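Search tickets Search

Skisemard Sim Support / Ticket 428
Opened by Danang Majimbun, January
Component: lever task, two-arm table
Status: closed

Policy success on the lever task dropped after we moved to the new Dandis scene build. Same checkpoint, same seeds, same controller gains. The old build finished most rollouts. The new one reaches the fixture, makes contact, and then stalls until the time limit. The plate is bolted down in the scene file, so I don't think the base is slipping.

Steps to reproduce: load the new build, run the eval script with defaults, start at seed 2073. It shows up within the first 6 rollouts every time. 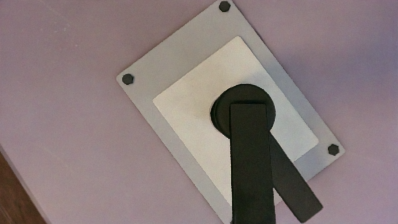 I compared joint logs between the two builds. Commanded positions match until first contact. After that the arm in the new build keeps pushing and the lever angle stays flat. No errors in the console and no solver warnings.

Reply from Azlan Purba, 10:40
Please check three things before we look at the policy: hinge friction, hinge damping, and the collision mesh on the handle. The Plemell importer changed how it handles missing values. If a field is blank it now fills in a default where it used to leave zero. 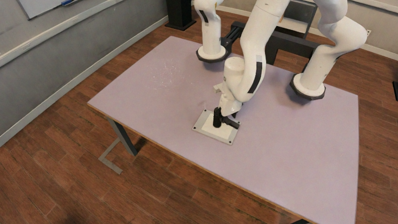
Danang Majimbun, 13:15
Hinge damping is the same in both files. Friction was blank in ours, and the importer wrote in a default roughly 3 times what the lever was tuned for. The collision mesh is unchanged.

I set friction by hand to the old value and reran. Better, but still below the old build. Some rollouts now move the lever partway and let go early.

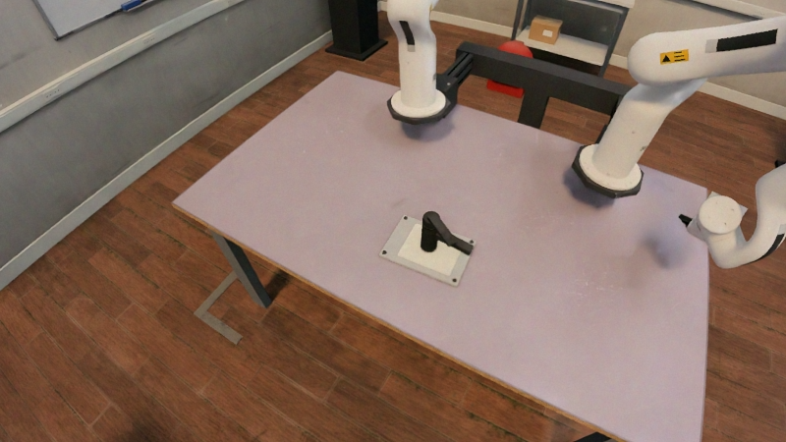

Azlan Purba, 14:05
Early release sounds like observation delay. The new build renders the cameras after the physics step, so the policy gets frames one step late. Turn on sync_render in the Hutapea config and run the full set again. Keep the friction fix in place. Do one run with only sync_render on as well, so we can tell the two effects apart.

Danang Majimbun, 16:30
Done. With both changes the success rate is back to where it was on the old build. With sync_render alone it still stalls at contact. So friction caused the stall and the late frames caused the early release.
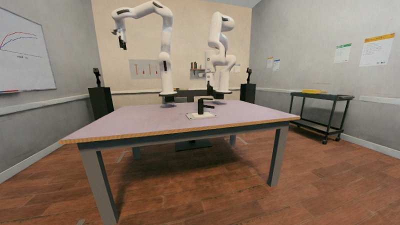
Do we need to retrain checkpoints that were trained on the new build?
Only if their training data was collected with the blank friction field. Check the scene hash in the run folder, and if it matches the bad build, collect the demos again before retraining.

Azlan Purba, 16:50
Friction is now a required field in the scene file and the import fails if it is missing. Results from the bad build should be left out of the comparison table until they are rerun. Closing. Reopen if the stall comes back on another fixture.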